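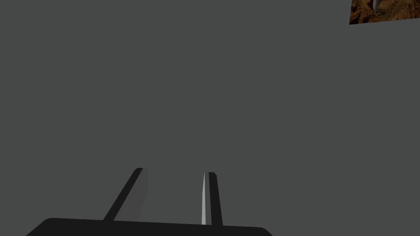 Simulator view, looking past the gripper. Two fingers, nothing held.

Open Day FAQ - Zollow Robotics Workshop, Norkcombe
Last updated 26/10/2025

Quick answers, more to come. Check back before you travel.

Do I need to book?
Yes for the demos, no for just walking in. The demo room seats 241 and we can't squeeze in extras, fire rules. Booking page opens in January.

What does it cost?
Free. Parking is $7, card only.

What will I see?
Simulator first, then the real arm. Sim is on the big screen, same kind of view as the top of this page. The arm tries a pick, we talk through what it's doing, then you get to ask stuff. After that everyone moves next door for the real one, named Tomoana. Yes it has a name. No we don't remember why.

Why is the simulator so plain?
Keeps it fast. Flat gray, simple shapes, hardly any detail on the gripper. Fancy graphics slow down the practice runs and we do a lot of them, 784 in the last batch.

Can I drive it?
The simulated one, yes. Game controller, short turns, line forms at the left side of the room. The real arm is staff only, please don't ask the people at the desk to make an exception.

Will it drop things?
Probably. It's a live demo.

How long does it take?
Both demos together, 2 hours with the break. You can leave after the sim part if you have little ones who are done sitting.

Is it OK for kids?
Yes. Under 12s need an adult with them the whole time. Real arm is loud when it homes, bring ear protection if that's a problem, we have a few pairs but not alot.

Photos?
Fine in both rooms. No flash next door, it messes with the cameras on the arm.

Wheelchair access?
Ramp at the Dretdale Road entrance. The front door has steps, so use Dretdale. Restroom is on teh same level as the demo rooms.

Food?
Coffee and snacks in the lobby. None in the demo rooms, water bottles with a lid are OK.

I booked and can't come
Reply to your confirmation email and we'll give the seat to somebody on the wait list.

School groups?
Separate day, separate form. Ask at the front desk or use the contact page.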